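I have become a toothbrush person, and I'd like to make the case for it!

Every July our neighborhood group in Preltlow puts together 190 care kits for families who land in short-stay housing with whatever they could carry. People love to bring the big stuff (blankets, towels, one year a waffle iron) and I'm grateful for all of it. But if you ask me what belongs in the kit first, it's a new toothbrush, still sealed, one for every single person in the family.
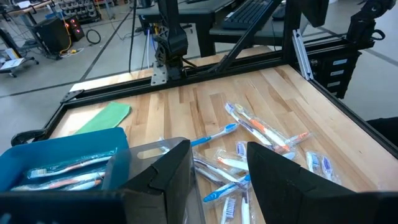

Choice matters more than most donation lists admit. The standard advice is to buy one model in bulk, all white, and be done in 10 minutes. I think that's a mistake, and a slightly sad one. Four people sharing a bathroom sink need to know whose brush is whose, and a kid of six will brush twice as long with a color she picked herself. So give me the mixed pile every time - orange and white, blue and white, a white one with purple accents, each in its own clear sleeve, with a blue bin to sort them into. Sorting takes us nearly 45 minutes longer than the bulk way. I'd happily spend it again.

Rajitha Herath, who ran the kits before me, used to argue the other side. Her view was that speed gets kits out the door, and variety is for people with time on their hands. Fair enough! She also had 30 kits to fill in those days and a much smaller table. But when we tried her way at the Dutby shelter, parents started writing names on the handles with a marker, and the marker rubbed off in a week. Color doesn't rub off.

I'd go further and say skip the fancy packaging altogether. A plain see-through wrapper shows you the bristles and the color, it lies flat in a bag, and it tells a tired parent that the thing is new. Gift boxes mostly take up the space where the washcloth should go.

If you're donating this summer, bring a handful that don't match. I'll be at the sorting table until eight most evenings.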